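Eltari has made kites in the same unit since its first spring, and the designer behind its new four-line model, the Stosesia, still sews the prototypes there.

The sail took 13 versions. "The first 6 flew, but they pulled to the left in a gust," the designer says. "We moved the bridle points and started again."

Most of the testing was done in May on the beach at Dilident, early in the morning before the dog walkers came out. The finished kite weighs 676 grams with its bridle and is sold with lines of 11 metres. Longer ones can be bought separately.

Asked who it is for, the designer is careful. "You should have flown a two-line kite first. With four lines you can stop it, reverse it and park it on the ground. That takes a few afternoons to learn."

The handles come from Mahmoud, a small workshop that also supplies the line winders. They are a little longer than usual, which gives more brake.

A lighter version for low winds is being drawn now. "I'd like it ready for next season. The cloth is the problem. The thin stuff stretches, and then the trailing edge flaps."
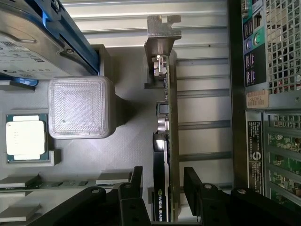
Inside a desktop workstation, with its NVIDIA Quadro graphics card.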